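The best seat at a robot open day is the one next to the failures

I went to the open day at the Gornora lab in Steston expecting to stay an hour. I stayed until they started stacking the chairs, and I've been boring my friends with it ever since, so now it's your turn.

Most of what gets written about robots comes from polished videos. The arm reaches, the arm grabs, the music swells, the end. I understand why companies make those, but I think they do the field a disservice, and I think the public demo, live and a bit clumsy, is the best thing a lab can offer the rest of us. Gornora let people sit right beside the screens while simulated arms worked through kitchen chores, and they let the bad runs play all the way to the finish! One attempt after another, with the results up on the wall: 1,864 tries since August, and every miss was in the list along with the hits.

Nkechi Babalola was running the simulation station. She had a crowd of maybe a dozen people around her, half of them kids, and she took every question as if it were the first one of the day. A boy asked why the kitchen on her screen had such odd stuff lying around in it. She told him a robot that only knows tidy kitchens will be lost in his, and his mother laughed louder than anybody.
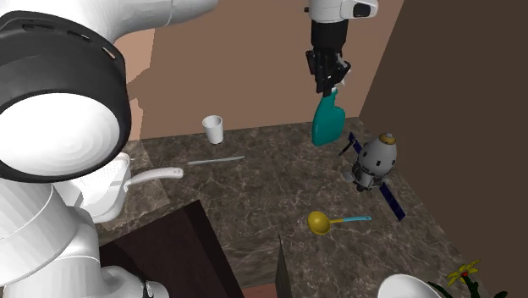 I loved that answer, and it gets at why I'd defend simulation against the people who call it a video game. Sure, it's a made-up kitchen. But a made-up kitchen can be rearranged 300 times before lunch, and when an arm knocks something over there, you've lost a few seconds and no crockery. Kuo-hua Tu, who has been at this for 18 years, told me his first project got through so many mugs that they switched to tin cups. He'd have given a lot for what the students have now.

There is a fair complaint on the other side. Real bottles are slippery, real counters are sticky, and a grip that holds on a screen may not hold in your hand-me-down kitchen. Rónán Ó Briain made this point from the audience, pretty sharply, and I was glad he did. The lab's reply was to bring up their own list of things that had worked in simulation and flopped on hardware. It was long. They read it out – all of it – and people leaned in.

That was the part that won me over. I've sat through plenty of product launches and never once felt I was being trusted with the whole story. I'd like to see more labs open their doors like this, with the same nerve and the same cheap coffee. Gornora says it plans another one next year, and I've already told my sister to bring the kids.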